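Vudon Host Guide
Section 4: Setting up your live session room

Last edited 05/05/2021

Read this before your first session on Vudon. Covers panels, post-screening talks, workshops and member-only Q&As. If you only watch sessions and don't host them, skip to section 6.

Before you start

You need a host login, a working mic, and a wired connection if you can get one. Wi-Fi works but expect drops. Have your speaker list ready with correct spellings — names show on screen exactly as typed.

Close other programs that use the camera. Restart the browser. Yes, really.

4.1 Create the room

1. Log in and go to Sessions > New room.
2. Pick a room type. Talk, Workshop or Open Floor. You can't change this later without losing your sign-ups.
3. Type a title. Keep it short, long ones get chopped on phones.
4. Set the start time. Check the time zone box. The default is the zone of your account, not the zone of the event.
5. Choose who gets in: Everyone, Members, or Course Pass.
6. Hit Save. The room gets its own link straight away.

Note: Open Floor rooms hold up to 200 people. Anyone over the limit lands in the waiting list and moves in as seats free up.

Caution: Don't post the host link. It looks almost the same as the guest link. Host links end in -h. Anyone who opens one can mute your speakers and end the session.

4.2 Add moderators and speakers

1. Open the room, click People.
2. Enter one email per line.
3. Set the role next to each. Moderator, Speaker, Interpreter or Captioner.
4. Click Send invites.

Invites expire after 25 days. If a speaker can't find theirs, check the spam folder first, then use Resend. Don't delete and re-add — that wipes their bio and headshot.

Interpreters need their own audio channel. Turn it on under Audio > Extra channels before they join. Turning it on mid session kicks everyone's sound out for a few seconds.

4.3 Set up clips and slides

Upload early. Film clips take a while to process and the progress bar is not very acurate.

1. Go to Media > Upload.
2. Drop in your files. MP4 for video, PDF for slides.
3. Wait for the green check.
4. Drag into running order.
5. Play each one through once in Preview.

Note: Preview plays at lower quality than the live room. Soft picture in Preview is normal.

Caution: Only upload clips you have the rights to show. Members-only doesn't mean private. Get the filmmaker's OK in writing, including for the recording.

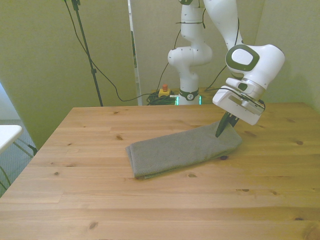 4.4 Run a picture check

The picture check tells you how your camera feed will look to guests once the room compresses it. Do it in the place you'll host from, with the lights you'll use. Open Tools > Picture check and point the camera at something with real surface detail, then look at the 100% view. Knots and plank lines in a pine tabletop should stay separate, and the weave on a gray terry towel should look like cloth and not a flat patch. If it goes flat, raise the bitrate one step and run the check again. Still flat? Add light before you touch any other setting.

When the picture is OK:

1. Click Keep settings.
2. Switch to Audio and say a few full sentences at normal volume.
3. Watch the meter. Green is good, yellow is fine, red is too hot.
4. Save as a profile if you'll use the same spot again.

Profiles stay on the computer you made them on. New laptop, new profile.

4.5 Green room

The green room opens 15 minutes before start. Guests can't see or hear it.

1. Let speakers in one at a time from the People tab.
2. Check each name tag and pronoun line.
3. Test one clip with everybody in the room.
4. Agree on who takes the first question.
5. Click Go live. There's a short countdown, then you're on.

Caution: The green room chat is saved with the session. Co-hosts can read it afterwards. Keep private stuff out of it.

4.6 Questions from the audience

Questions come in through the Ask tab. Chat is separate. Tell guests this at the top, and again half way, or half of them will type questions in chat.

Moderators can pin, merge or hide a question. Hidden ones go to the Hidden list and can be brought back any time before the session ends. To let a guest speak out loud, click Bring up next to their name. They get a prompt and have to accept it.

Note: Guests on the Temba phone app can be brought up on audio only. Video is planned for the August update.

4.7 Ending and the recording

1. Thank people, close the Ask tab.
2. Click End for all. "Leave" only takes you out and the room keeps going without you.
3. Wait for the "Recording saved" message before you shut the browser.
4. Trim the start and end under Recordings > Edit.
5. Pick who can watch, then Publish.

Captions are made automaticaly and need a read-through. Names and film titles come out wrong most often. Fix these before you publish — edits made after that can take a few hours to show up.

If the message never comes, leave the window open and check your connection. The upload picks up where it left off.

Next: Section 5, Memberships and passes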